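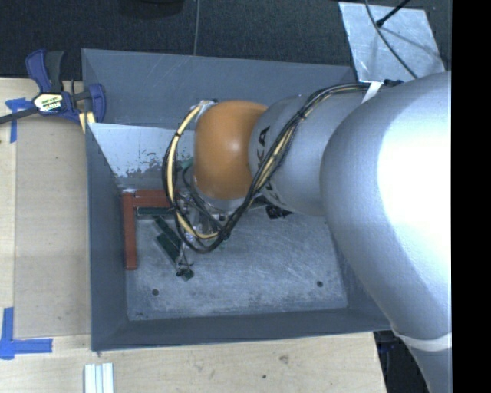
How to run a bin-picking trial without fooling yourself

Vendors will tell you that a picking arm pays for itself in a year. Maybe it does. I have helped set up three of these trials on small electronics and repair floors, and the numbers in the sales deck have never matched what the people at the bench saw in the second month. What follows is how I would run a trial now. It assumes you already have an arm on loan or on lease and a bench to put it next to.

Step 1. Write down the job before the arm touches it

Spend two shifts watching the people who do the picking today. Note every part they handle, and note the things they do that aren't on the work instruction: flipping a board to check the solder side, setting aside a bent bracket, untangling leads from each other. At Prarent, where the job was sorting returned control boards, the instruction had four lines. The pickers were doing eleven separate things. The quote covered the four lines.

Step 2. Fix everything that can move

Clamp the bin to the table. Mark the bin position with tape, so that whoever knocks it at 6 a.m. can put it back. Check the cable run with the arm at its lowest reach and its farthest reach, and look at where the slack goes. A loop that hangs beside the gripper can get in the way of a pick, and it can drag on small parts too. Do this with the arm in slow mode and one person on the stop button.

Step 3. Start with ugly bins

The demo will use clean parts, well spaced. Refuse it. Fill the bin the way it really arrives, with boards lying at odd angles, parts wedged into corners and loose wires. Corners are the worst. A thin board lying flat against a bracket gives most grippers very little to hold on to, and the software may report a pick when the fingers closed on nothing.

Step 4. Count the touches

This is the step most people skip. Every time a person reaches in, resets, re-clamps, clears a fault or nudges a part, make a mark on a sheet. Don't let the vendor's log stand in for the sheet – it records faults, and a nudge is not a fault.

Our first week at Prarent looked like this:

Picks attempted: 404
Picks completed with no help: 66 in every 100, near enough
Longest stretch with no touch: 30 minutes

The slide from Kirkex, who supplied the cell, said "unattended operation." Someone was attending it all day. She just wasn't listed in the cost sheet, and she had her regular bench work waiting as well.

Step 5. Ask what happens to the rest of the job

When the arm takes the easy parts, the people get the hard ones, all shift long. Some like that. Others used the easy parts to rest their eyes and hands between tricky ones, and by afternoon they were worn out. If your rate targets were set on the old mix, change them before the trial begins. I have seen a floor keep the old target of 80 boards a shift for people who now only got the tangled ones, and then read their falling numbers as proof that the arm was better.

Also settle these in writing:

Who clears a jam, and are they paid for knowing how?
Who can stop the arm, and does a stop count against anybody?
If hours are saved, where do they go?

The third one gets vague answers. Keep asking.

Step 6. Run it longer than they want you to

Two weeks is the usual offer. Ask for eight. The vendor's engineer tends to be on site for the first two, quietly tuning, and you want to see the cell after that engineer has gone home. Gripper wear and bumped bins also need time to show up.

Step 7. Decide from your own sheet

Add up the touches, put an hourly cost on them, and set that against the lease. Prarent kept its arm in the end, on one product line out of five, and moved the touch sheet onto a clipboard hung by the stop button. The last time I visited, people were still filling it in.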